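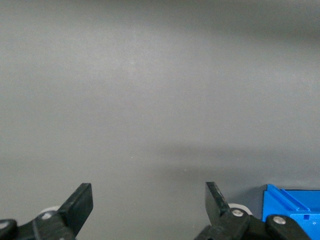

搜索本手册 输入关键词 搜索

打印本页 | 用电子邮件发送

第4章 家务与车间杂务:适用范围及台面作业设置

适用机型:Dreline 台面作业单元,双指平行夹爪,腕部相机
修订:Aoi Tamura 审核:Attila Pálfi
修订日期:2023年12月3日

4.1 本章范围

本章说明在平整台面上执行拾取、归位和清理类作业前的设置步骤,并列出本单元目前能做与不能做的杂务。用户常问机器现在能否代替人做家务或车间杂活。就本单元而言,答案按任务逐项给出,见4.2。未列入的任务一律按“未验证”处理,不得在无人看管时运行。

4.2 任务分级

A级(可在人员离开操作区后运行)
刚性物件的拾取与放置,物件表面干燥,位置在标定区内。
将刚性物件放入固定位置的敞口料盒。

B级(须有人在急停按钮可及范围内)
从料盒中取出相互重叠的物件。
沿台面推移物件以腾出空位。
擦拭平面。擦拭后的洁净程度由人员目视判定,本单元不作判定。

C级(不支持)
折叠衣物、整理线缆及其他柔性物。
盛有液体的容器。
玻璃器皿和刀具。
需要双手配合的动作,例如一手扶盒、一手揭盖。

注:B级任务在 Zollivcombe 试验间的验收条件为连续执行50次,其中失败不超过2次。家庭厨房与车间工位的光照和台面差别较大,试验间结果不能直接套用,须在现场重做。

4.3 准备台面

1. 清空标定区,用干布擦去灰尘和碎屑。细小浅色颗粒在近距离画面中可能被误认为小零件。
2. 选用哑光、单色的台面。灰色台面效果稳定。高光台面须加铺哑光垫。
3. 检查照明。关闭直射作业区的聚光灯,改用漫射光。台面上允许有边缘模糊的柔和阴影,不允许有边缘清晰的阴影。
4. 将料盒放在标定区以外,盒壁与夹爪张开时的外侧连杆之间须留出间隙。料盒颜色应与台面有明显差别。
5. 在料盒底部贴防滑条。料盒移位后须重新执行4.5。

注意:从腕部相机看,夹爪外侧的连杆可能遮住料盒的一部分。画面中出现遮挡不等于发生接触,画面中没有遮挡也不能证明间隙足够。请从侧面目视确认。

4.4 检查夹爪

1. 切换到“维护”模式,将夹爪张开至最大行程。
2. 查看两侧指垫。轻微擦痕不影响使用。出现裂纹、缺角或指垫松动时,须成对更换。
3. 用手轻推连杆,检查各处螺钉有无松动。紧固时使用随机附带的扳手,不得使用电动工具。
4. 空载开合夹爪三次,听有无摩擦声。两侧指垫应同时到位。
5. 擦净相机镜头,退出“维护”模式。

警告:执行第3步前须切断驱动电源。夹爪在通电状态下可能自行闭合,有夹手危险。

4.5 记录空台面基准

1. 将机械臂移至“低位观察”点,夹爪保持张开。
2. 打开“基准”页,点击“采集”。采集期间不要在台面附近走动,人影会写入基准。
3. 查看结果。明暗缓慢过渡属正常现象,系统会自行补偿。若提示“发现物体”,返回4.3第1步。
4. 若提示来自画面角落的料盒,在“屏蔽区”页中框选该处,再次采集。
5. 保存并命名。名称中应包含台面编号和班次。

基准有效期为1,000个作业循环,到期后系统停在等待状态。更换灯具、移动料盒或更换台面垫之后,无论循环数多少,均须重新采集。

4.6 试运行

1. 取一个不透明的刚性试件放在标定区中央。
2. 速度设为“低”,点击“单次”。
3. 夹取后观察试件是否在指垫之间滑动。有滑动时,将夹持力提高一档,再试。
4. 放置后核对试件位置,记入附表C。
5. 依次在标定区四角重复以上步骤。任一角失败,不得转入连续运行。

注:B级任务还须由第二人复核并签字。Rastine 车间的做法是由当班组长复核,家庭用户可由另一名成年人复核。

4.7 已知限制

薄片类物件平贴台面时,指垫难以插入其下方,多次尝试会把物件推出标定区。可改用带翘边的托片。

深色物件落在台面暗部时,识别率下降。调整灯位比调整识别阈值有效。

11月在 Kuroda 工位的试用中,列入清单的杂务共19项,其中归为A级的几乎有一半,其余仍需人员在场或由人完成。试用负责人 Renji Minami 的意见是,省下的工时主要来自重复归位,擦拭和整理两类没有明显节省。该结论只适用于该工位的物件清单。

4.8 停机与交接

1. 点击“结束作业”,等待机械臂回到收纳位。
2. 取走台面上的剩余物件,不要留待下一班处理。
3. 在交接单上注明所用基准的名称和未完成的任务。
4. 关闭驱动电源。控制器可保持通电。

故障代码见第7章。夹持力档位对照见附表B。

打印本页 | 用电子邮件发送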